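This site uses cookies to keep you signed in and to measure traffic. Accept | Manage preferences

Besura (robot)

Besura is a two-armed tabletop robot built at the Kasiseck shared workshop. It was developed by members for sorting and tidying small desk items and is used mainly for practice in motion control, wiring and remote operation. The design is derived from Conorer, an earlier single-arm machine built in the same workshop, and keeps its general link layout. Besura is not sold as a kit, although its drawings and parts list are available to members on request.

Background

Conorer was completed as a winter project and mounted on the end of a workbench. It could pick up an item and set it down elsewhere, but it could not hold an object steady while acting on it, and tasks such as removing a cap from a pen were outside its range. A proposal for a second arm was adopted the following March. The builders at first intended to bolt a copy of Conorer to the opposite end of the bench. This plan was dropped when test fittings showed that the arms could not reach a common area without striking the vise, and work began on a separate table.

The name Besura was taken from a label on the storage crate in which the first set of motors was kept.

Construction

The machine has 2 arms, each ending in a powered gripper with black fingers. The links are white and perforated, which saves weight and allows brackets to be moved without drilling new holes. Joint housings are black. The arms stand at the front of the table, where a black rail track runs in a slot across a white front panel. Small colored wires are visible along this part of the machine.

The table has a white top and is enclosed by pale walls at the back and sides. The walls were added in the second month of work, after small items had repeatedly been pushed onto the floor. They also give the cameras a plain background. Cables to the grippers are purple and are left with generous slack – an early version with tightly clipped cables failed at the wrist after 300 cycles.

The total cost of parts was recorded as 1177 dollars, of which over 500 dollars went to motors. Power supplies were recovered from discarded office equipment. The control software was written in the workshop and is based on the Catterall motion library, a set of routines maintained by former members.

Operation

Besura may be run from a stored program or guided by a person at a pair of hand controllers. In guided use, each controller moves one arm. New operators are required to complete a session with a single arm before both are enabled.

The usual exercise makes use of markers, caps and small containers placed in the middle of the table, within reach of both grippers. Clear containers are regarded as the harder items, as the software has difficulty finding their edges under the workshop lights.
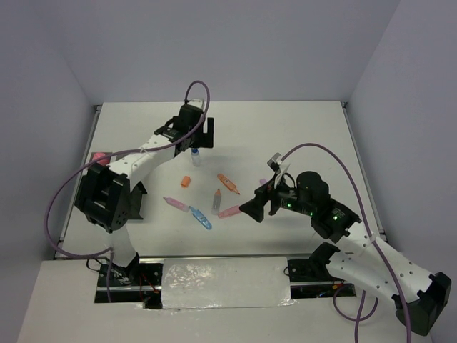

Besura with markers and small clear containers between its two grippers.

Limitations

The grippers have no force sensing. Closing pressure is set in advance for each type of object, and soft plastic items may be crushed if the wrong setting is chosen. The arms are also unable to detect each other. A software limit slows both when their grippers come close together, but it does not apply to the elbows, and operators are instructed to watch them at all times.

Later work

A revised wrist with a shorter housing has been drawn and is awaiting parts. Members have also discussed returning Conorer to service as a feeder arm – it remains on its original bench and is used for spare fittings.

See also

Conorer
Catterall motion library
Kasiseck shared workshop

This page was last updated in December.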